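暑期课题报告：桌上那圈印子是怎么来的
——关于木头家具表面、水和热杯子的一点折腾

2020-08-10

先交代一下我为什么选这个题目。我们材料专业的暑期课题可以自己报，同学里报电池的、报混凝土的都有，我翻了半天选题表，最后在空白栏里写了“木桌杯印”四个字。老师批了一个“可以，别写成生活小窍门”。所以这份报告里我会尽量少讲窍门，多讲道理，不过写着写着可能还是会跑过去，先道个歉（笑）。

起因特别简单。我从小就爱把杯子随手放在桌上，我妈从小就爱骂我。家里的饭桌上有白的印子，也有黑的印子，有的过几天自己就淡了，有的跟了我们家十来年。同样是杯子，同样是水，为什么颜色不一样，为什么有的能走有的不能走？我问过不少人，得到的回答基本都是“水泡的”，可这也太笼统了。

一、桌面上到底有几层东西

讲印子之前得先讲桌面。大部分木桌的表面摸到的都不是木头，是漆膜。常见的有硝基漆、聚氨酯漆、水性漆，老一点的家具还有虫胶漆和大漆，另外还有一类是只擦木蜡油的，那个膜很薄，油有一部分是渗进木纤维里去的。

漆膜下面有时候有底漆，有时候还有一层着色，再往下才是木材。木材本身是一大把细管子挤在一起，管壁主要是纤维素、半纤维素和木质素，管子里原来走水，砍下来干燥以后空了，但它们对水的兴趣一点没减。空气湿的时候木头吸水变胖，空气干的时候吐水变瘦，横着纹理的方向变得多，顺着纹理的方向几乎不变。这件事我们大一的材料概论讲过，当时我在下面打瞌睡，现在回头补课，觉得挺有意思的！

所以一只杯子放上去，水要遇到的第一关是漆膜，过了漆膜才轮到木头。印子停在哪一关，颜色就不一样。

二、白印子

白印子一般停在漆膜里。热杯子放上去，漆膜受热变软，杯底的水汽趁机钻进去，凉下来以后就有一些很小的水滴或者孔隙留在膜里。光照上去被这些小东西到处散射，看着就发白，跟毛玻璃、牛奶、雾是一个道理。木头本身的颜色没有变，只是被一层雾挡住了。

这也解释了为什么有些白印子自己会走：水慢慢跑掉，孔隙重新合上，雾散了。网上流传的用吹风机吹、隔着棉布熨、抹蛋黄酱放一夜，思路大体上就两种，一种是加热把水赶出去，一种是用油把孔隙填上，填上以后折射率跟漆膜接近，光不乱跑了，看起来就透了。我特别喜欢这个解释，因为它把厨房里的怪招和光学课接上了。

虫胶漆和硝基漆最容易出白印子，它们不是靠交联固化的，一热就软。双组分聚氨酯会好很多，分子之间已经拉上手了，水汽想挤进去要费力气。

三、黑印子

黑印子就麻烦了，它多半已经到了木头里。橡木、栗木、胡桃木这些木头里有不少单宁，单宁遇到铁离子会生成蓝黑色的络合物，古人做铁胆墨水用的就是这个反应。铁从哪来？铁皮罐头、铸铁壶、掉了瓷的搪瓷杯，连自来水里也会带一点点。水把铁带进去，木头出单宁，两边一碰头，桌上就多了一圈墨水。

还有一种黑是霉。水在木头里待久了，漆膜裂缝底下又闷又潮，霉菌就住下来了。这种边缘通常不太整齐，跟铁单宁的颜色粗看很像，所以要分清楚得动用点手段：草酸溶液对铁单宁很有效，能把铁抓走变成可溶的东西；对霉菌色素就没什么用，得靠含氯或者含过氧化氢的漂白剂。

另外，深色饮料自己也会染色，咖啡、浓茶、红酒都算。茶里面也有单宁（准确说是茶多酚一类），等于自己带着半套墨水来的，再碰上一把铁茶匙就凑齐了。

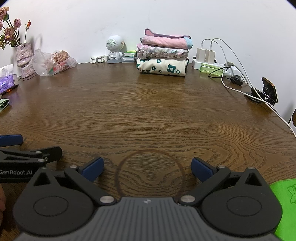 圆桌中间那一圈很淡的深色印子，如果让我只看照片判断，我是不敢下结论的。印子淡，可能是停在浅层，也可能只是饮料干了以后留下的一层薄渣，湿布一擦就没有了。光看颜色不够，得上手擦一擦，再换几个角度打光看。桌面越亮，反光越容易骗人。

四、为什么是一个圈

这一节是我最想写的。杯印为什么总是圈，不是一个实心的圆饼？

最容易想到的原因是杯底的形状。大多数杯子底下有一圈凸起的足，陶瓷杯尤其明显，因为烧窑的时候足底那一圈要刮掉釉，不然会粘在垫板上。只有足圈接触桌面，水也就靠毛细作用挤在足圈和桌面的窄缝里。

但是还有第二个原因，就是咖啡环效应。一滴咖啡洒在桌上，没有杯子压着，干了以后照样是边上深中间浅。液滴的边缘被钉在桌面上不肯往回缩，边缘又薄，蒸发得快，中间的液体就不停往外流去补，顺便把颗粒也运到边上堆起来。水走了，颗粒留下，一个圈就画好了。

所以杯印其实是两种圈叠在一起。我在家用平底玻璃杯试过，杯底几乎是平的，沾了茶水放着，晾干以后边缘照样比里面深。再用带足圈的马克杯试，得到的是一条细环，仔细看，细环的内外两条边又各自深一点。环上还有环！我当时一个人在厨房里高兴得不行，我妈以为我打碎了什么。

我们材料系的人可能会问表面张力梯度的事，也就是马兰戈尼流。酒精饮料里这个比较重要，酒精先跑，边缘的表面张力变高，液体会被拉来拉去，干出来的图案就没那么规矩。我没有条件测，只能在这里提一句。

五、小实验

实验材料是从一家叫Murkodwood的木料铺买的边角料，老板按斤卖，橡木、松木、榉木混在一个筐里。漆用了Grudico的水性清漆和Idia的木蜡油，另外留了一批什么都不涂的做对照。材料花掉30块钱，漆是问社团借的，不算在内。

做法是这样的：每块木片先用细砂纸顺纹打磨，擦掉粉，上漆的刷3遍，每遍之间晾透再轻轻磨一下。全部做完在阳台阴处放着，从六月放到考试结束。然后分别滴清水、茶水和泡过铁钉的水，盖上小瓶盖，隔天揭开看。热的那一组是把装了刚烧开的水的杯子直接放上去。

结果跟书上说的差不多，也有几处不一样。

没上漆的橡木遇到铁钉水，反应快得吓人，转眼就黑了。松木单宁少，同样的水只出了一点灰，不仔细看会漏掉。榉木介于两者之间，更靠近松木。

刷了水性清漆的，冷水基本没事，铁钉水也挡住了大半，只有一块例外，黑了一小条，后来用放大镜看，发现那里正好是我没刷到的一道边。这个错误我反而觉得很有价值，它说明漆膜能不能防水，很多时候看的是漆膜有没有断，漆本身好不好倒在其次。

热杯子那组，水性清漆上出了一圈白，放了两天退了不少，没有全退。木蜡油那组没有白印，但是留了一圈颜色稍深的痕迹，摸起来有一点毛，应该是木纤维吸水以后竖起来了。用细砂纸蹭几下，重新擦一遍油，就看不出来了。这大概就是为什么很多人说木蜡油不耐脏但是好修。

整理数据的时候我用扫描仪把木片扫进电脑，用一个叫Picard的小程序取灰度值。印子最深的那块，取样区域是2788个像素，最浅的那块是3686个像素，区域大小不同是因为我手动圈的，圈得歪歪扭扭。比较的时候用的是平均值，所以影响不算大，但是下次肯定要固定区域，老师在中期检查的时候已经说过我一次了。

六、修复的几种办法，按下手轻重排

轻的：湿布擦，干布擦，等。很多浅的白印真的是等几天就好。

稍重一点：低温加热，隔着棉布，每次几秒，随时看。我在一块废木片上熨过头了，漆膜起了泡，所以请一定随时看。

再重一点：用极细的研磨膏抛掉漆膜最上面的一点点，再打蜡。亮光的桌面抛完光泽可能会跟周围不一样，要么整张一起抛，要么接受它有一块不太一样。

最重的：磨掉漆，用草酸处理黑印，清水洗净，干透，重新上漆。草酸有毒，粉尘别吸，手套要戴，通风要好。干透这一步千万别急，木头里有水的时候刷漆，等于把水封在里面，过一阵又会出新的白雾。薄木皮贴面的桌子不适合这么弄，木皮薄得很，砂纸多走几下就磨穿了。

七、没做完的和想接着做的

样本太少，每种组合只有两三块木片，有的还裂了，谈不上统计。木材含水率没有测，阳台的温湿度也只是凭感觉，六月那阵天天下雨，对漆膜固化肯定有影响。热杯子的温度没有记录，只能说是刚烧开的水。

如果下学期还能继续，我想买一支便宜的热电偶，贴在杯底和漆膜之间，看看漆膜到底热到多少度开始发白，跟它的玻璃化转变温度能不能对上。对得上的话，白印子这部分就可以写得硬气很多。另外想试试不同水质，我们宿舍的水和家里的水烧出来的水垢都不一样，印子说不定也不一样。

我妈看完初稿，问我既然都研究明白了，饭桌什么时候给她修。我挑了角落里一块黑印先试草酸，颜色退了大半，剩下的等开学前再弄一遍。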